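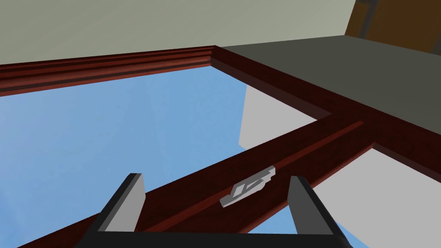 Burlete de compresión Derura para ventanas de madera

Ref. familia: Derura 15
Fabricante: Florwood
Categoría: Estanqueidad y herrajes / Ventana de madera / Burletes

Descripción

Perfil de estanqueidad de silicona sólida con lengüeta de anclaje, previsto para ranura fresada en hoja o en marco. Se emplea en ventanas de guillotina, practicables y fijos con junquillo desmontable, tanto en fabricación nueva como en la reforma de carpinterías antiguas que nunca llevaron junta. El perfil trabaja por compresión. No es adecuado como junta de rozamiento en los laterales de una guillotina, donde debe montarse el cepillo Derura 31 (ver Productos relacionados).

La lengüeta tiene sección en espiga con dos aletas asimétricas. Entra a presión con rodillo y no necesita adhesivo, salvo en los encuentros de esquina.

Aplicaciones

Travesaño de encuentro entre hoja superior e inferior en ventana de guillotina.
Travesaño inferior de la hoja contra el alféizar.
Cabecero, por la cara interior del marco.
Perímetro completo en hoja practicable de apertura interior.
Contraventana interior, solo en versión blanda.

Versiones

Derura 15 B (blanda). Para hojas ligeras y cierres con poca fuerza de apriete.
Derura 15 M (media). Uso general. Es la versión que se sirve si el pedido no indica otra cosa.
Derura 15 D (dura). Para hojas pesadas con cierre multipunto. No montar en guillotinas con contrapesos sin reajustar el peso.

Colores: blanco, gris, caoba y negro. El caoba se fabrica bajo pedido a partir de 500 metros. El pigmento va en masa y el tono puede variar ligeramente entre lotes; si la obra se suministra en varias entregas, conviene pedir reserva de lote.

Presentación

Rollo de 15 metros en bolsa, para reparación.
Rollo de 300 metros en bobina de cartón, para taller.
Esquinas vulcanizadas en bolsa de 31 unidades, solo en negro y gris.

Ranura y preparación

La ranura debe quedar limpia, sin rebabas y con el fondo plano. En madera blanda se recomienda fresar antes del lacado y repasar después con la misma herramienta, ya que el espesor del barniz reduce el ancho útil. La fresa Troretberg T-15 deja la medida directamente y admite guía paralela. Para trabajar en hojas ya colgadas existe un cabezal acodado del mismo fabricante.

En carpintería antigua hay que comprobar antes la escuadría de la hoja. Con alabeos apreciables el burlete no corrige la holgura y el cierre queda forzado en un extremo. También conviene localizar espigas, clavos y escuadras ocultas en las esquinas: un clavo embutido arruina la fresa.

Si la madera está tratada con aceite, esperar al curado completo indicado por el fabricante del producto. Los restos de disolvente hinchan la silicona.

Montaje

1. Aspirar la ranura. No soplar con aire comprimido en interiores terminados.
2. Presentar el perfil sin estirarlo y dejar un sobrante en cada extremo.
3. Introducir la lengüeta con el rodillo, empezando por el centro del tramo y avanzando hacia las esquinas.
4. Cortar a inglete con tijera de burlete. El cúter deja el corte ondulado.
5. Sellar el inglete con un punto de silicona neutra.
6. Cerrar la hoja y comprobar la compresión con una tira de papel en varios puntos del perímetro. El papel debe ofrecer resistencia al tirar.
7. Ajustar el cierre si la resistencia es desigual.

En la guillotina, el travesaño de encuentro se monta en último lugar, con los laterales y el alféizar ya comprobados.

Mantenimiento

Limpieza con agua y jabón neutro, una vez al año. No aplicar siliconas en aerosol, ceras ni grasas. Al repintar la ventana, extraer el perfil y volver a colocarlo con la pintura seca. Un perfil pintado pierde elasticidad y debe sustituirse.

Compatibilidad

Herraje de cierre Jelínek de palanca y de media luna: compatible, sin suplemento.
Herraje Jelínek de la serie antigua, con cerradero plano: requiere suplemento bajo el cerradero.
Ranuras ejecutadas para burlete de PVC de otros fabricantes: consultar con muestra.

Suministro

Colores en stock: expedición en el día para pedidos recibidos antes de las 12:00. Las bobinas salen los jueves por agencia. El plazo del caoba se confirma con la aceptación del pedido y en junio suele alargarse por parada de la línea. No se admiten devoluciones de perfil cortado ni de color bajo pedido.

Productos relacionados

Cepillo Derura 31 para laterales de guillotina
Fresa Troretberg T-15
Rodillo de inserción Florwood, doble rueda
Tijera de burlete con tope a inglete
Suplemento para cerradero Jelínek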